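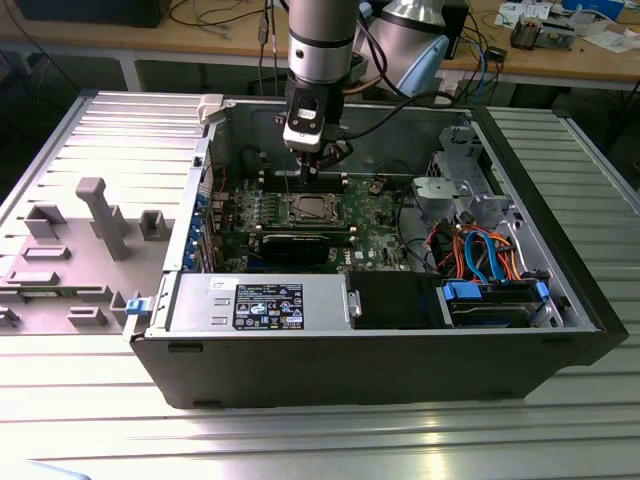

Workshop notebook, November, bench 2

Tower teardown, batch from the Prondlow office clearance. 55 units on the intake sheet, 17 stripped so far. Notes are for whoever picks up the next shelf.

09:40. Case on its side, panel off and laid to the left, inner face up. Keep it there. The last batch had panels stacked on the floor and two went back on the wrong cases.

Board reads DELL near the lower right. No cooler on the socket. Socket frame is still in place, so check the pins under the lamp before the board goes in a bag. If any are bent, mark the bag R and leave the socket alone. Polyxeni does the straightening.

Order of removal:

1. Hard drive. Blue plastic rails, squeeze both and slide. Rails stay with the drive until it has been wiped and logged, then go in the rail bin.
2. Blue SATA cables off at the board end first. The orange power leads run in the same bundle, so separate them before pulling anything.
3. Graphics card. Release the slot catch before lifting.
4. Memory. Black slots directly behind the socket. Open the latches fully and lift the modules straight up. Antistatic tray only, no foam.
5. Power supply. Copy the label into the sheet before it comes out.
6. Board last.

The gray bracket on the right side has its own small latch. It can stay in unless the shell is going to Gurkness, who want bare steel.

11:15. Sheet had 8 supplies entered with the wattage in the serial column. Corrected. Chanida Chuensuk has the Andell scale today, so weights for this shelf are still blank. Running total for board scrap before this shelf is 3,899 g. Do not add the heat sinks to that figure, they go under aluminum.

Screws: the short coarse ones are for the case, the fine thread ones for the drives. Someone has mixed the two jars again. Sorted what I could and put the rest in the Sangkhawat tin.

To do:
- new labels for the memory trays
- ask Polyxeni Vlachopoulos whether cards get tested before bagging or after
- more R bags
- weigh shelf 2 when the scale is back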